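Projektbericht zum Wahlpflichtmodul Angewandte Robotik

Exkursion zum Vorführtag »Mobile Manipulation im Sanitärbereich« in Umholm

1. Anlass und Aufgabenstellung

Im Rahmen des Wahlpflichtmoduls war eine Anwendung der Servicerobotik außerhalb der Fertigung zu untersuchen und in einem Bericht zu bewerten. Die Projektgruppe wählte den Einsatz mobiler Manipulatoren bei der Reinigung und Kontrolle von Badezimmern in Wohn- und Beherbergungsbetrieben. Die Auswahl fiel auf dieses Thema, weil im vorangegangenen Semester bereits eine Literaturrecherche zu Greifstrategien an glatten Oberflächen durchgeführt worden war und deren Ergebnisse an einem realen Aufbau überprüft werden sollten.

Gegenstand des vorliegenden Berichts ist der Besuch des Vorführtags, den das Ingenieurbüro Prerner gemeinsam mit dem Gebäudedienstleister Cenier in Umholm veranstaltete. Eigene Versuche wurden nicht durchgeführt. Der Bericht stützt sich auf die Beobachtungen vor Ort, auf die Erläuterungen des Vorführpersonals und auf die ausgehändigten Unterlagen. Die Vor- und Nachbereitung umfasste insgesamt 36 Arbeitsstunden.

2. Vorbereitung

Vor der Exkursion wurde ein Fragenkatalog erstellt. Er gliederte sich in die Bereiche Kinematik und Greifer, Wahrnehmung, Ablaufsteuerung sowie Sicherheit und enthielt in der Endfassung 62 Fragen. Der Katalog wurde dem Veranstalter vorab zugesandt. Ein Teil der Fragen, vor allem zu Regelparametern und Lieferkonditionen, wurde mit Verweis auf laufende Verhandlungen nicht beantwortet.

Für die Beobachtung der Vorführungen wurde ein einheitlicher Protokollbogen verwendet. Erfasst wurden Teilaufgabe, Ausgangsstellung, Eingriffe des Bedienpersonals und Ergebnis (erfüllt, teilweise erfüllt, abgebrochen). Auf eine Zeitmessung mit der Stoppuhr wurde verzichtet, nachdem der Veranstalter die Übergabe der Ablaufprotokolle zugesagt hatte. Diese lagen bis zur Abgabe des Berichts nur unvollständig vor. Angaben zu Zykluszeiten fehlen daher.

3. Grundlagen

3.1 Greifer mit Gelenkgestänge

Zweifingergreifer mit Gelenkgestänge übertragen die Antriebsbewegung über mehrere Hebel auf die Finger. Je nach Auslegung bewegen sich die Finger parallel oder auf einer Kreisbahn. Bei Schwenkfingern verändert sich mit der Öffnungsweite auch der Winkel der Kontaktflächen zum Objekt. Für die Handhabung flacher Kanten, etwa eines Deckels, muss dieser Winkel in der Bahnplanung berücksichtigt werden, andernfalls liegt nur die Fingerspitze an.

Gegenüber Vakuumgreifern besteht der Vorteil, dass keine geschlossene, saubere Auflagefläche benötigt wird. Nachteilig ist der Platzbedarf des Gestänges. Zwischen Sanitärobjekt und Seitenwand steht häufig nur ein schmaler Raum zur Verfügung, in den die seitlich ausladenden Hebel nicht ohne Weiteres eingeführt werden können.

3.2 Wahrnehmung bei glänzenden Oberflächen

Kamerabasierte Verfahren gehen vielfach davon aus, dass ein Oberflächenpunkt aus verschiedenen Blickrichtungen annähernd gleich hell erscheint. Bei polierten Wandverkleidungen, Keramik und Glas ist diese Annahme verletzt. Spiegelungen der Deckenleuchten wandern mit der Kameraposition und können als Objektmerkmale fehlgedeutet werden. Klarglas liefert zudem bei aktiven Tiefensensoren oft keine oder falsche Entfernungswerte. In der Literatur werden als Gegenmaßnahmen die Fusion mehrerer Ansichten, Polarisationsfilter und gelernte Segmentierungsverfahren genannt.

4. Ablauf der Exkursion

Die Veranstaltung fand in einem Musterbad statt, das Cenier sonst zur Schulung von Reinigungskräften nutzt. Die Besuchergruppen wurden nacheinander eingelassen, die übrigen Teilnehmer verfolgten das Geschehen auf einem Monitor im Nebenraum. Nach einer Sicherheitsunterweisung wurde zunächst die Bedienoberfläche erläutert. Sie trägt die Projektbezeichnung Nkuna und stellt Aufgaben als verkettete Bausteine dar, zum Beispiel »Anfahren«, »Ausrichten«, »Schließen« und »Lösen«.

Jeder Baustein besitzt eine Eingangs- und eine Abbruchbedingung. Wird eine Abbruchbedingung erfüllt, fährt der Arm auf der zuletzt freigegebenen Bahn zurück und wartet auf eine Bestätigung. Ein automatischer zweiter Versuch ist möglich, war am Vorführtag jedoch deaktiviert. Begründet wurde dies mit der Anwesenheit von Besuchern.

Der praktische Teil begann mit dem Anfahren der Sanitärobjekte bei geöffneten Fingern. Die Ausrichtung erfolgt in zwei Stufen: zuerst anhand eines hinterlegten Raumplans, anschließend anhand des Kamerabilds am Handgelenk. Erst wenn beide Lageschätzungen innerhalb der eingestellten Toleranz übereinstimmen, wird die Annäherung freigegeben.
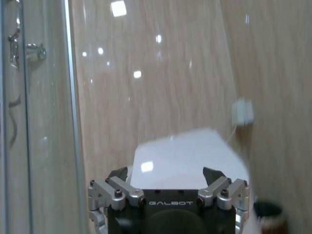
Umholm, im Juli

Am Greifer mit der Aufschrift GALBOT lassen sich die in Abschnitt 3.1 beschriebenen Merkmale nachvollziehen. Die silbernen Hebel liegen beiderseits des schwarzen Gehäuses und führen zu zwei schräg zueinander stehenden Fingern. Das weiße, glänzende Objekt liegt in Blickrichtung zwischen den Fingern. Für die Kollisionsprüfung ist dabei die rechte Seite maßgebend, wo die Seitenwand auf die Rückwand trifft und von einer kleinen Steckdose oder Anschlussdose ein dünnes weißes Kabel hinter das Objekt führt. Leitungen dieser Art sind in Raumplänen in der Regel nicht verzeichnet und müssen aus dem Kamerabild erkannt oder von Hand als Sperrzone eingetragen werden.

Auch die Schwierigkeiten aus Abschnitt 3.2 treten auf. Die beige, marmorartige Wandverkleidung ist stark poliert und gibt die Raumbeleuchtung als mehrere getrennte Lichtflecke wieder. Links grenzt die Duschabtrennung aus Klarglas an, deren Fläche selbst kaum Kontrast aufweist. Als verlässliches Merkmal kommt hier vor allem das senkrechte Aluminiumprofil in Betracht.

Nach der Vorführung der Annäherung wurden einzelne Bausteine auf Zuruf der Besucher wiederholt. Die Projektgruppe bat um eine Variante mit versetzter Ausgangsstellung der Plattform. Das System brach den Vorgang beim Ausrichten ab und forderte eine Bestätigung an. Nach Freigabe durch das Bedienpersonal wurde die Zielstellung im zweiten Anlauf erreicht. Die Abbruchursache wurde als Abweichung zwischen Raumplan und Kamerabild ausgewiesen, ohne nähere Angabe der betroffenen Achse.

5. Ergebnisse

5.1 Auswertung der Protokollbögen

Die Gruppe protokollierte 13 Teilabläufe. Die Mehrzahl wurde ohne Eingriff abgeschlossen. Eingriffe betrafen fast ausschließlich den Baustein »Ausrichten« und damit die Lageschätzung. Beim Schließen der Finger wurde kein Abbruch verzeichnet. Der Stichprobenumfang ist für eine statistische Aussage zu gering, zudem wurde die Reihenfolge der Aufgaben vom Veranstalter festgelegt.

5.2 Einrichtungsaufwand

Nach Auskunft des Vorführpersonals waren für das Musterbad etwa 168 Stützpunkte im Raumplan zu hinterlegen. Der größere Teil davon wird halbautomatisch aus einer Kamerafahrt erzeugt und anschließend kontrolliert. Bei baugleichen Bädern soll der Plan übernommen werden können. Wie weit zulässige Abweichungen reichen, etwa bei versetzten Anschlüssen oder abgestellten Gegenständen, konnte nicht abschließend geklärt werden.

5.3 Sicherheit

Der Raum darf während des Betriebs nur von eingewiesenem Personal betreten werden. Ein Zustimmschalter war durchgehend besetzt. Für einen Betrieb in bewohnten Gebäuden wäre dieses Konzept nicht übertragbar, da der Personalaufwand den einer manuellen Reinigung erreichen würde. Der Veranstalter verwies auf eine laufende Risikobeurteilung, die nicht eingesehen werden konnte.

6. Diskussion

Die Beobachtungen stützen die Annahme, dass im untersuchten Anwendungsfall die Wahrnehmung und nicht die Greifmechanik den Engpass bildet. Der Greifer arbeitete in den gezeigten Stellungen zuverlässig — allerdings wurden überwiegend Aufgaben mit guter Zugänglichkeit gewählt. Das Greifen hinter Objekten oder dicht an der Raumecke wurde nicht vorgeführt, obwohl es im Fragenkatalog enthalten war.

Die zweistufige Ausrichtung ist nachvollziehbar aufgebaut, setzt jedoch einen gepflegten Raumplan voraus. In Beherbergungsbetrieben ändern sich die Positionen beweglicher Gegenstände täglich. Behälter am Boden neben dem WC oder auf Ablagen müssten bei jedem Durchgang neu erfasst werden. Ob die vorgesehene Rechenleistung auf der Plattform hierfür ausreicht, ist den Unterlagen nicht zu entnehmen.

Einschränkend ist festzuhalten, dass die Beleuchtung im Musterbad über den gesamten Vorführtag unverändert blieb. Der Einfluss von Tageslicht oder ausgefallenen Leuchten auf die Lageschätzung bleibt damit offen. Gleiches gilt für beschlagene Glasflächen.

7. Offene Punkte und weiteres Vorgehen

Die fehlenden Ablaufprotokolle wurden bei Prerner nochmals angefordert. Sobald sie vorliegen, sollen die Zykluszeiten je Baustein ergänzt und den Protokollbögen zugeordnet werden. Für das Folgesemester ist ein Laborversuch mit einer polierten Wandplatte und einer verstellbaren Lichtquelle vorgesehen. Untersucht werden soll, ab welchem Einfallswinkel die Spiegelung der Leuchte die Kantenerkennung an einer weißen Keramikfläche stört. Die Platte ist beschafft, die Halterung für die Lichtquelle befindet sich in der Konstruktion.

Anlagen: Fragenkatalog in der Endfassung, Protokollbögen, Übersicht der Bausteine in Nkuna (Auszug)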